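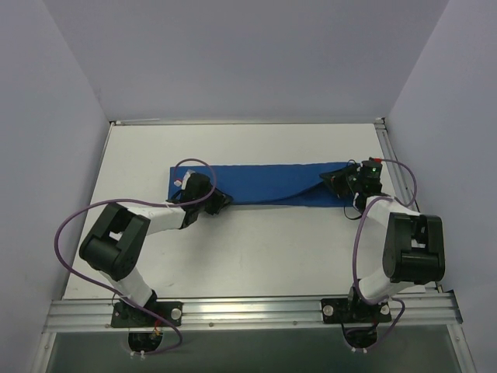
Drying and storing home-grown seed

Harvest
Leave pods and seed heads on the plant until they are brown and papery. Cut them late in the morning, once the dew has gone. Seed taken green shrivels in the packet and germinates poorly.

Cleaning
Rub dry heads between the palms over a shallow tray. Pass the result through a kitchen sieve, then tip it from one bowl to another in a light draught to carry off the chaff. Tomato and cucumber seed needs a different start: leave the pulp in a jar of water for two days, stir twice daily, rinse and drain.

Drying
Spread the seed one layer deep on a plate or a coffee filter. Kitchen paper sticks to wet seed and has to be picked off afterwards. Keep the plate out of direct sun and well away from the oven. Allow 14 days at room temperature, turning the seed by hand each evening. A dry bean will shatter under a hammer; if it dents, give it another week.

Storage
Use paper envelopes inside a screw-top jar, with a spoonful of dry rice in the bottom. Write the variety and the month on each envelope before filling it. Store at the back of the fridge and let the jar reach room temperature before opening.

Testing old seed
In April, roll ten seeds in a damp cloth, put the roll in a loosely closed bag and keep it warm. Check after a week. Six or more sprouted: sow as normal. Three to five: sow twice as thickly. Fewer than three: compost the packet.

Parsnip and onion seed should be replaced every year.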